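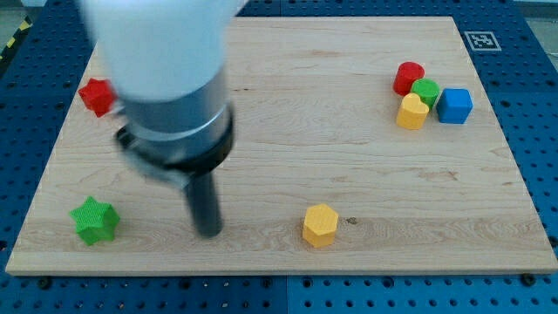

Chapter 4
Pushing Things Around

The first time I ran the Golach challenge with my robotics club, I figured we'd be done by lunch. One finger, a few wooden blocks, slide them where they belong. How hard could it be? (We were there until the building closed, and Meriem Radwan missed her bus.)

Pushing looks like the baby version of grasping, and I taught it that way for years. Then Meriem's team logged almost 700 pushes in one July, and I had to rewrite my notes! A cube pushed on the middle of a face mostly goes straight. Push a star on one of its points and it spins away from you, and a heart does something different depending on which side you touch.

So in this chapter we'll start with friction, move on to the center of rotation, and then write a small planner that picks where to put the finger next. You'll need the Dravach simulator from Chapter 2, or the real arm if your school has one. Keep your speeds low at first, please. Magdy Bouazza, my co-coach, still brings up the day I didn't.

4.1 What happens at the contact point

Grab a book and push it across your desk with one fingertip.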